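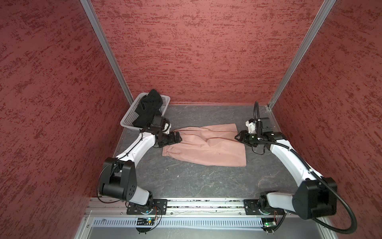
The ferry to Lorncombe left at four in the afternoon and Maricruz Orozco was on it with one suitcase and her uncle's accordion.

She had not meant to bring the accordion. Her mother had put it by the door that morning and said Theophilus would want it back, and then gone to lie down. So Maricruz carried it to the bus, and from the bus to the dock, and now it sat on the bench beside her with its strap hanging over the edge.

"You play?" said the man across from her.

"No."

He nodded and went back to his sandwich. The water was flat and brown near the harbor and turned gray farther out. A boy ran up and down the deck until his father caught him by the hood.

Theophilus Agbenyega was not really her uncle. He had rented the room over her parents' shop for 30 years, fixing clocks at the kitchen table when his own table was full, and one January he had packed up and moved to the island without saying much. He sent a card every spring. The last one had said only that the roof was done and the spare room was dry.

He was waiting at the landing in a coat too big for him. He looked at the suitcase first and the accordion second.

"She kept it," he said.

"She said you'd want it."

"I gave it to her." He picked it up anyway. The case was heavier than he remembered, and he had to shift it to his other hand before they got to the road.

They walked uphill past the post office and a store that sold rope and paint. He told her the store belonged to Niall Chisholm, who would give her work in the summer if she wanted it, and that the house at the bend was number 2522, though there were not 2522 houses on the island and never had been. Maricruz laughed for the first time that day.

His kitchen was warm. There were clocks on the shelf, most of them stopped, and a pot of soup on the stove. He put the accordion on a chair and they ate without talking much. When the bowls were empty he asked how her mother was.

"Tired," she said. "She sold the shop. Did she write you?"

"No."

"Last month. She got less than she wanted."

He turned his spoon over on the table. Outside, somebody was calling a dog in.

"Did she ever play it?" he asked.

Maricruz thought about the closet in the hall, and about the evenings her father was away buying stock — the door shut, the radio on, and something under the radio that she had always taken for part of the song.

"I think so," she said. "I think she did."

He got up and undid the catches on the case. The bellows were soft and the keys were clean. He held it on his knees for a while and then handed it across to her.

"I don't know how," she said.

"Put your arm through there," he said, and pulled his chair around to her side of the table.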